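**케르케로**(Kerkero)는 공유 작업실 졸트우드(Joltwood)에서 제작된 탁상용 물품 정리 로봇과 그 제작 과제를 함께 가리키는 이름이다. 헤핀 귈림(Hefin Gwilliam)이 집에서 만든 단일 팔 시제품에서 출발하여 작업실 회원들의 공동 과제로 옮겨졌다. 얕은 상자에 생활용품을 담고 꺼내는 동작을 주로 다루며, 사람이 손잡이형 그리퍼를 들고 같은 동작을 해 보이면 그 기록을 팔의 동작으로 옮기는 방식을 쓴다. 이 문서의 내용은 2026년 4월 11일에 정리된 제작 기록을 기준으로 한다.

## 명칭

과제 초기의 작업 일지에는 별도의 이름 없이 ‘탁상 팔’ 또는 ‘상자 팔’이라고 적혀 있다. 케르케로라는 이름은 관절 감속부가 낮은 속도로 돌 때 내던 소리를 흉내 낸 것으로, 감속부를 교체하여 소리가 줄어든 뒤에도 그대로 쓰였다. 도면과 부품 꼬리표에는 머리글자 K만 적는 경우가 많다. 제어 프로그램에는 자마(Jama)라는 이름이 따로 있어, 작업실 안에서는 기계 부분만 케르케로라고 부르기도 한다.

## 역사

### 가정 제작 시기

귈림은 부엌 옆 작은 방에서 첫 시제품을 만들었다. 책상 모서리에 물림쇠로 고정하는 단일 팔이었고, 팔의 골격은 합판을 잘라 붙인 것이었다. 관절에는 취미용 서보 모터를 썼다. 이 시제품은 빈 상자를 옆으로 미는 일은 할 수 있었으나, 물건을 집어 든 상태에서 멈추면 어깨 관절이 아래로 처졌다. 귈림은 팔꿈치 뒤쪽에 고무줄을 걸어 처짐을 줄였다가, 나중에 인장 스프링으로 바꾸었다.

집에서 작업할 때 가장 큰 제약은 소음과 먼지였다. 합판 절단은 낮에만 했고, 납땜은 창가에서 했다. 시제품을 식탁으로 옮길 때마다 원점을 다시 맞추어야 했기 때문에, 일지의 상당 부분이 보정값을 적는 데 쓰였다. 이때의 보정 기록은 이후 자마의 원점 설정 절차를 짜는 데 참고가 되었다.

### 졸트우드 이전

과제는 8월에 그로노(Gronow)에 있는 졸트우드로 옮겨졌다. 작업실에는 탁상 드릴과 소형 선반, 적층형 3차원 프린터가 있어 관절 부품을 다시 만들 수 있었다. 합판 골격은 알루미늄 각관으로 바뀌었고, 모터 브래킷은 출력물에서 절곡한 강판으로 바뀌었다. 같은 시기에 팔이 하나 더 제작되어 양팔 구성이 되었다.

양팔 구성으로 바뀐 직접적인 이유는 비닐 포장이었다. 팔 하나로는 상자 안의 봉지를 벌려 놓은 채 내용물을 집을 수 없었고, 봉지를 잡으면 상자가 함께 끌려왔다. 회원들은 상자를 탁자에 붙이는 방법도 시험했지만, 상자 위치를 바꿀 때마다 접착테이프를 다시 붙여야 하는 불편이 있었다. 결국 한쪽 팔이 상자나 봉지를 붙들고 다른 쪽 팔이 물건을 옮기는 방식이 채택되었다.

## 구조

### 기초판과 팔

두 팔은 하나의 기초판에 나란히 고정된다. 기초판은 탁자 가장자리에 물림쇠 4개로 붙으며, 탁자를 뚫지 않고 설치할 수 있다. 물림쇠와 탁자 사이에는 고무판을 넣는다. 기초판 아래로는 전원선과 신호선이 따로 지나가고, 두 선이 교차하는 곳에는 간격재를 둔다.

위팔과 아래팔은 모두 알루미늄 각관이며, 관절축은 양쪽에서 베어링으로 받친다. 초기에는 축을 한쪽에서만 받쳐 팔을 뻗었을 때 손목이 비틀렸다. 양쪽 받침으로 바꾸면서 관절의 폭이 넓어졌고, 그 결과 두 팔이 몸 쪽으로 가까이 접힐 때 팔꿈치끼리 닿는 문제가 새로 생겼다. 이 문제는 자마에서 접근 금지 구역을 정하여 피하고 있으며 기계적으로는 해결되지 않았다.

### 집게부

집게부는 손가락 2개가 마주 보고 여닫히는 평행 링크식이다. 링크의 회전축에는 어깨 볼트를 쓰고, 느슨해지는 것을 막기 위해 나일론 너트로 조인다. 손가락 안쪽에는 실리콘 패드를 끼운다. 패드는 홈이 파인 것과 매끈한 것이 있으며, 종이 상자에는 홈이 있는 패드가, 얇은 비닐에는 매끈한 패드가 쓰인다.

패드는 접착제로 붙이지 않고 손가락 끝의 홈에 밀어 넣는다. 한때 접착식 패드를 썼으나 교체할 때 표면에 남은 접착제를 긁어내야 했고, 긁힌 면에서는 새 패드가 쉽게 떨어졌다. 밀어 넣는 방식은 패드가 손끝 쪽으로 빠질 수 있어 끝부분에 작은 턱을 둔다.

손가락의 벌어짐은 모터 회전량에서 계산한다. 별도의 힘 감지기는 없고, 모터 전류가 정해진 값을 넘으면 물건을 잡은 것으로 본다. 이 방식은 단단한 물건에는 잘 맞지만, 솜이나 접은 천처럼 눌리는 물건에서는 접촉 시점을 늦게 판단한다.

### 전원

전원은 모터용과 제어용으로 나뉜다. 비상 정지 단추는 모터용 전원만 끊으며, 제어용 컴퓨터는 켜진 상태로 남아 마지막 관절 위치를 저장한다. 정지 뒤에는 팔이 자기 무게로 내려오므로 각 팔의 아래팔에 완충용 발포재를 감아 둔다. 이 발포재는 탁자 면과 팔을 모두 보호한다.

## 시연 기록

케르케로의 동작은 대부분 시연 기록을 바탕으로 만들어진다. 시연자는 손잡이형 그리퍼를 손에 쥐고 탁자 위에서 물건을 옮긴다. 기록에는 그리퍼의 위치와 방향, 손가락의 벌어짐, 그리퍼 쪽에서 찍은 영상이 포함된다. 팔을 직접 잡고 끌어 움직이는 방식도 초기에 쓰였으나, 관절의 마찰 때문에 시연자의 동작이 느려지고 상자 벽을 넘을 때 손목 각도가 부자연스러워졌다.

시연용 탁자에는 천을 깔기도 하고 맨 탁자 면을 그대로 쓰기도 한다. 천은 반사를 줄이지만 상자가 밀릴 때 주름이 생겨 물건의 높이를 바꾼다. 조명은 탁상등을 쓰는 경우가 많으며, 등이 카메라 시야에 직접 들어오면 밝은 부분의 천 무늬가 기록에서 사라질 수 있다. 시연 묶음마다 조명의 위치를 일지에 적고, 밝기가 크게 다른 기록은 따로 분류한다.

물품은 주변에서 쉽게 구할 수 있는 것을 쓴다. 비닐에 든 면봉, 종이컵 묶음, 말거나 접은 부드러운 재료, 물병, 지퍼가 달린 작은 주머니 등이 여기에 속한다. 단단한 것과 무른 것, 투명한 것과 불투명한 것이 섞이도록 고르며, 날이 드러난 도구와 뚜껑이 헐거운 액체 용기는 제외한다.
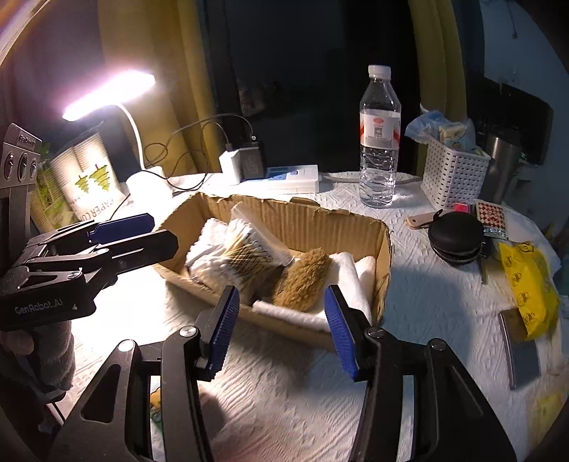

*골판지 상자와 손잡이형 그리퍼. 상자 안에는 투명 포장에 든 면봉과 말거나 접은 흰색의 부드러운 물품 등이 들어 있다.*

골판지 상자는 벽의 높이와 상태에 따라 난이도가 달라진다. 벽이 높으면 손가락이 비스듬히 들어가야 하고, 윗단이 고르지 않으면 집게부의 링크가 걸리기 쉽다. 케르케로의 시연 지침은 상자를 탁자 모서리와 나란히 놓은 기록과 비스듬히 놓은 기록을 모두 남기도록 한다. 나란히 놓은 상자만으로 만든 동작은 상자가 조금 돌아가 있을 때 앞벽을 밀어내는 경향이 있었다.

양손 시연에서는 한 손의 그리퍼를 상자 가까이에 두고 다른 손으로 물건을 다룬다. 두 그리퍼가 서로의 시야를 가리는 순간이 생기는데, 초기에는 이런 구간을 잘라 냈다. 그러나 잘라 낸 곳의 앞뒤를 이으면 손가락이 갑자기 다른 위치로 옮겨 간 것처럼 기록되었다. 현재는 가려진 구간을 그대로 두고 표시만 붙인다.

### 기록 분류

기록은 시작 배치와 끝 배치를 함께 적은 뒤 보관한다. 담기, 꺼내기, 옮기기의 구분 외에도 물건이 미끄러졌는지, 상자가 움직였는지, 시연자가 도중에 그리퍼를 고쳐 잡았는지를 기입한다. 실패한 시연은 버리지 않으며 별도의 폴더에 둔다. 첫 공개 묶음에는 시연 200건이 들어 있고, 같은 동작을 반복한 기록이 많아 물품의 종류는 그보다 훨씬 적다.

시연자의 얼굴과 실내에 있는 개인 서류가 영상에 들어간 경우에는 공개하지 않는다. 배경에 놓인 생활용품은 특별한 사정이 없으면 치우지 않는다. 작업 탁자와 배경이 지나치게 단순한 기록만 쓰면 다른 탁자에서 물건의 경계를 잘못 찾는 일이 잦았다.

## 제어 프로그램

자마는 시연 기록을 읽어 두 팔의 관절 명령으로 바꾸는 프로그램이다. 귈림이 가정 제작 시기에 쓰던 보정용 스크립트에서 갈라져 나왔으며, 졸트우드로 옮긴 뒤 기록 정리, 경로 계산, 모터 통신이 서로 다른 모듈로 나뉘었다. 설정 파일은 일반 텍스트로 되어 있어 별도의 편집기 없이 고칠 수 있다.

경로 계산 모듈은 시연자의 손동작을 그대로 따르지 않는다. 사람의 손목은 케르케로의 손목보다 넓게 돌아가므로, 도달할 수 없는 자세가 나오면 손가락 끝의 위치를 우선하고 손목 방향을 가능한 범위 안에서 바꾼다. 이 과정에서 집게의 몸체가 상자 벽에 닿을 수 있어, 벽 위로 충분히 올라간 다음 옆으로 이동하는 중간 지점을 자동으로 넣는다. 중간 지점이 늘어나면 동작은 느려진다.

모터 통신 모듈은 두 팔에 명령을 번갈아 보낸다. 초기 판에서는 한쪽 팔의 응답이 늦으면 다른 팔만 먼저 움직여 봉지가 찢어지거나 상자가 끌렸다. 이후 판에서는 두 팔의 응답을 모두 받은 뒤 다음 명령을 보내도록 바뀌었다. 통신선이 헐거울 때 전체 동작이 멈추는 것은 이 변경에 따른 결과이며, 오류 화면에는 응답하지 않은 관절의 이름이 표시된다.

## 조립과 보정

조립은 기초판, 어깨, 팔, 집게부의 순서로 한다. 어깨 관절을 먼저 고정하고 회전 방향을 확인한 다음 각관을 끼운다. 각관을 끼운 상태에서 모터 방향이 반대인 것을 발견하면 어깨를 다시 풀어야 한다. 전선은 관절을 끝까지 돌린 자세에서 길이를 잰 뒤 여유를 두고 자른다.

원점 보정에는 기초판에 꽂는 금속 핀을 쓴다. 집게를 닫은 채 손가락 끝을 핀에 맞추고 자마에서 위치를 저장하며, 다른 팔에도 같은 작업을 되풀이한다. 보정이 끝나면 빈 상자를 탁자에 놓고 네 모서리 위로 차례로 손가락을 옮긴다. 한쪽 모서리에서만 오차가 크면 기초판의 물림쇠가 기울었는지 먼저 확인하고, 모든 모서리에서 같은 방향으로 어긋나면 원점을 다시 저장한다.

새로 조립한 관절은 낮은 속도로 길들이기 운전을 한다. 작업실의 지침은 이를 72시간으로 정하고 있으며, 여러 날에 나누어 실시할 수 있다. 운전 시간은 사람이 작업실에 있을 때만 센다. 길들이기 뒤에는 브래킷 나사를 다시 조이고 감속부의 유격을 일지에 적는다.

## 성능과 한계

케르케로는 모서리가 뚜렷한 종이 포장과 뚜껑이 있는 빈 통을 비교적 안정적으로 집는다. 상자 한가운데에 놓인 물건은 벽에 붙은 물건보다 다루기 쉽다. 벽에 붙은 물건은 손가락이 들어갈 틈이 부족하여, 다른 팔로 먼저 안쪽으로 밀어낸 다음 집는다.

투명 포장은 계속 문제가 되는 품목이다. 영상에서 봉지의 가장자리와 내용물의 가장자리가 겹쳐 보이고, 손가락이 봉지만 잡으면 내용물이 한쪽으로 쏠린다. 면봉 묶음처럼 포장과 내용물 사이에 여유가 있는 물품은 잡은 뒤 모양이 변한다. 자마는 들어 올린 직후 집게를 잠시 멈추게 하여 흔들림을 줄이지만, 봉지의 여분이 상자 벽에 걸리는 경우까지 막지는 못한다.

말린 솜이나 접은 천은 다른 이유로 어렵다. 너무 약하게 잡으면 겉의 한 겹만 들리고, 강하게 잡으면 눌린 자국이 남는다. 전류로 접촉을 판단하는 현재 집게부에서는 물품마다 기준값을 따로 정한다. 손끝에 압력 감지기를 넣은 시험용 손가락이 제작되었으나, 패드를 교체할 때 감지기의 배선까지 빼야 하여 표준 부품으로 채택되지는 않았다.

물병과 같은 긴 물건은 세워 둔 상태에서만 다룬다. 누운 병은 굴러갈 수 있고, 안에 든 물이 움직이면 손목에 걸리는 힘이 달라진다. 졸트우드의 운용 지침은 전원 장치가 놓인 탁자에서 액체가 든 용기를 집는 시험을 하지 않도록 정한다.

## 안전 수칙

모터 전원이 들어온 동안에는 두 팔 사이에 손을 넣지 않는다. 물품의 배치를 바꿀 때는 비상 정지 단추를 누르고 팔이 완충재 위에 내려앉은 것을 확인한다. 긴 소매는 걷고 목에 거는 줄은 벗는다. 손잡이형 그리퍼로 시연만 할 때에는 로봇 팔의 전원을 끈다.

시연용 탁자의 전선은 팔의 작동 범위 밖으로 돌린다. 전선이 상자 밑에 깔린 상태에서는 동작을 시작하지 않는다. 패드가 갈라졌거나 링크의 나사가 튀어나온 집게는 사용하지 않고 수리 상자에 넣으며, 꼬리표에 해당 팔과 증상을 적는다.

## 파생 제작물

졸트우드 회원 일부는 케르케로의 팔 하나만 사용하여 부품 트레이를 옮기는 장치를 만들었다. 이 장치는 시연 기록을 쓰지 않고 정해진 위치만 오간다. 기초판의 도면을 이용한 카메라 받침대도 있으며, 물림쇠의 간격이 같아 같은 탁자에 바꿔 달 수 있다.

귈림의 첫 합판 시제품은 모터를 떼어 낸 상태로 작업실 선반에 보관되어 있다. 어깨 브래킷의 구멍 간격이 현재 판과 달라 부품을 서로 바꾸어 쓸 수 없다.

## 같이 보기

- 로봇 팔
- 엔드 이펙터
- 모방 학습
- 평행 링크 기구
- 공유 작업실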